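Witgate Shemweta Kitchen Scale
User Guide
Section 4: Setting Up, Zeroing and Living With Your Scale

You have a box, a scale and an understandable wish to weigh some flour. Please read this section first. It takes less time than rescuing a cake.

4.1 Choosing a spot

The scale wants a surface that is flat, hard and still. Most kitchens offer one of these, and it is usually covered in mail.

1. Clear a space larger than the scale on all sides. A mixing bowl that leans on the toaster is being partly weighed by the toaster.
2. Set the scale down with all 4 rubber feet touching the surface.
3. Press lightly on each corner of the platform. If the scale rocks, move it. Folded cardboard under one foot will appear to fix the problem and will then compress over the following week.
4. Keep the scale away from the stove, the open window and the top of the refrigerator. The refrigerator hums, and the scale will try to weigh the hum.

NOTE: Dish towels, place mats and cutting boards with a curve in them are not hard surfaces. We know it looked fine.

4.2 Fitting the batteries

1. Turn the scale over and slide the cover in the direction of the arrow. The arrow is molded in the same color as the plastic around it. Tilt it toward a lamp.
2. Pull out the paper tab, if there is one.
3. Insert 2 AAA batteries, matching the plus and minus signs. Use new ones of the same type. The pair from the back of the drawer does not count as new on the grounds that you have never used them in this.
4. Slide the cover back until it clicks.
5. Turn the scale upright. The display shows every segment at once, then a row of dashes, then zero.

If it stays on dashes, the scale is waiting for stillness. Step back and stop leaning on the counter.

CAUTION: Do not store the scale on its side with something on top of it. The load sensor is stronger than it looks but holds a grudge.

4.3 Selecting units

The button marked UNIT moves through grams, ounces, pounds and ounces, and milliliters, in that order. The scale remembers your last choice when it turns off.

Milliliters are calculated for water. Milk comes close enough for pancakes. Honey does not come close at all, and the scale has no way of knowing you poured honey. If a recipe gives honey in milliliters, use a measuring cup and write something stern in the margin.

4.4 Taring (the part everyone skips)

Taring sets the display back to zero with something already on the platform. It is the reason to own a digital scale.

1. Turn the scale on with nothing on it and wait for zero.
2. Place your empty bowl in the center.
3. Press TARE once. The display returns to zero.
4. Add your first ingredient.
5. Press TARE again and add the next.

NOTE: Removing the bowl now will give you a negative number. Nothing has gone wrong. The scale misses the bowl. Put it back, or press TARE to let the scale move on.

The scale turns itself off after 4 minutes without a change in weight. If you stop halfway through a recipe to look for the vanilla, the display may be blank when you come back. Remember how much flour you had, or tap the platform now and then while you search.

4.5 Checking accuracy

Your scale was calibrated before it left the Plillton works. It may need a fresh calibration after a long move, a hard knock, or a season in an unheated cabin.

1. Let the scale stand in the room for an hour.
2. Turn it on and hold TARE until CAL appears.
3. Place the calibration weight from the foam tray in the center of the platform.
4. Wait for PASS, then remove the weight.

If you have lost the calibration weight, the Grornora parts desk can supply another under part number 37. Please do not use a can of beans. The number on the label describes the beans and leaves out the can, and the error will follow you through every loaf you bake.

CAUTION: Press nothing while CAL is on the display. Pressing UNIT at this point stores whatever is on the platform as the truth.

4.6 Cleaning

Wipe with a damp cloth and a little dish soap. Dry with another cloth. The scale is not dishwasher safe, oven safe or sink safe, and we have received enough of them back to be confident about all three.

Flour that has worked its way under the platform can be brushed out with a dry pastry brush. Lift the platform straight up. It has no screws, whatever the screwdriver in your hand may suggest.

4.7 Weighing awkward things

Some objects are wider than the platform, and some will not sit still. For a tall or lopsided item, tare a shallow tray first and lay the item on it. For an item in parts, weigh the parts one at a time and add them up. Anything that hangs over the edge must hang freely and touch nothing, including you.

Check the weight limit on the underside before you begin. If the display shows EEEE, take the object off promptly. The scale is not being dramatic.
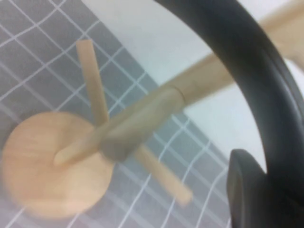
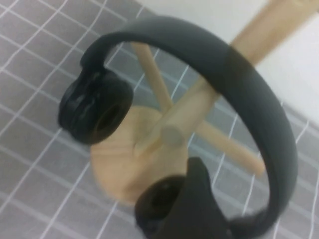
Fig. 4-6. Wooden stand with round base (first picture); headphones on a wooden stand (second picture).

4.8 Putting it away

Turn the scale off, let it dry, and store it flat. If it will be idle for a season, take the batteries out and keep them somewhere you will be able to find again. Replacement covers are listed in Section 7, next to the replacement feet.

Guide revised 17 July 2020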